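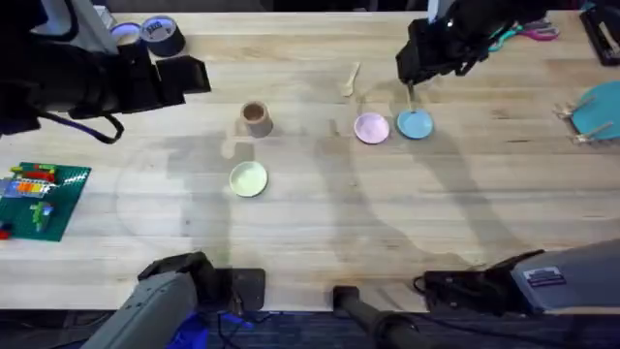 Skakska Hard Wax Oil, Clear Matt

Our bestselling finish for pale wooden tables, sold to people who have recently discovered what red wine does to bare wood. It soaks in, dries matt and leaves the timber looking much as it did before, only less frightened of gravy.

Made in small batches at our Dosholm works. Smells of linseed and mild regret for the first day, then of nothing.

Sizes: 100 ml (a stool, or one very thorough chopping board) and 400 ml (a table for four, two coats, with a bit left over to lose in the shed).

How to use it
Sand along the grain and hoover up the dust. Stir the tin – shaking only makes bubbles. Put on a thin coat with a lint-free cloth, wait ten minutes, then wipe off whatever is still sitting on top. If you think you have wiped enough, wipe again. Leave overnight and repeat. Go easy on hot pans for the first fortnight.

Lay used cloths flat outdoors to dry before binning them. Oily rags in a heap can catch fire by themselves, and we are not being wry about that bit.

Goes well with
Lunness lint-free cloths, pack of 4
Skakska Soap Flakes, for weekly washing

Not suitable for varnished or painted tops. The White Matt version has been out of stock since December and we are as tired of saying so as you are of asking. Tins opened in a fit of enthusiasm can't be returned.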